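# Fingertips, again

In January I wrote that the left arm of our table cell was finished and I would not touch it before summer. I touched it. The gripper was closing a little crooked, and when two fingers do not meet well, every grasp after that is a small lottery.

The procedure I use now comes from Giang Đặng, who set up the same pair of arms at Sernel before me. First I switch off the arm and open the fingers by hand. Then I take out the screws, clean the old thread glue and put the fingers back loosely. I close them on a flat piece of steel and only then I tighten, one side a little, the other side a little. My mistake in the past was to tighten one side completely and go to the other.

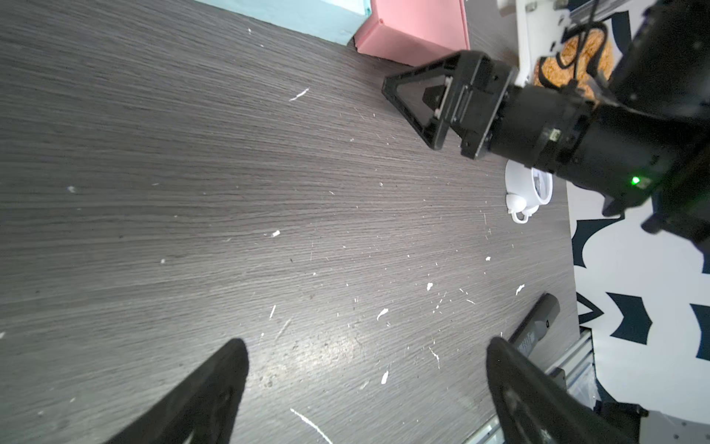 After the screws comes the zero position. I close the gripper slowly, read the encoder and write the number in the notebook. This time it was 1,356. If it moves more than 70 counts in a month, I open everything again. Giang says I am too strict, but he has a newer gearbox.

For the test I use a mug, standing and also on its side, because a lying mug shows a crooked finger very fast. I do it with both arms, two rounds each, at low speed.

Still on my list: the cable on the wrist, which I want to fix with a softer clip, and the scratches on the table. Some of them are surely my fault.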